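Visit to the Viritz parts plant, Orkville

Our group got to the gate just after nine on Monday, February 10, 2020, and Stijn Van Dijk walked us over to the packing hall. He has run the day shift there for 19 years and did most of the talking.

The plant ships small fittings for pumps and garden gear. Until last July every order was picked by hand from shelves along the back wall. Now there are four robot cells, and each one sends out up to 2,000 pieces a shift. The people who used to walk the aisles mostly load trays, check labels and deal with whatever the cells refuse to pick.

Stijn said 85 people work on site, the same as before the cells went in. Two of the night pickers moved to the Bárány warehouse across town because they didn't want the new roster. The rest stayed, and they were paid for the training weeks.

In a side room Sérgio Sampaio looks after the simulator, where new picking jobs are tried before they go to the floor. He used to drive a forklift. He starts with a bare surface and the gripper open, and adds the parts later.

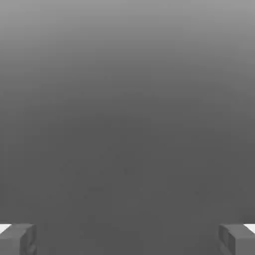 He keeps a list of jobs that have been through the simulator, and it was up to 848 when we visited. Some never make it to the hall. Thin rubber washers are still packed by hand, and so is anything that comes in a soft bag.

Over lunch we asked the packers what had changed for them. Sore feet were mentioned first — there is far less walking now. The noise is worse near cell three, and a few people miss having someone to talk to on the far side of the shelves. One woman said she liked the old job better but would not go back to the lifting.

The afternoon was short. We saw the loading dock and the new break room, then signed out and caught the 3:15 bus. The next visit is to Drillasano, and there are still a few seats if anyone wants to come along.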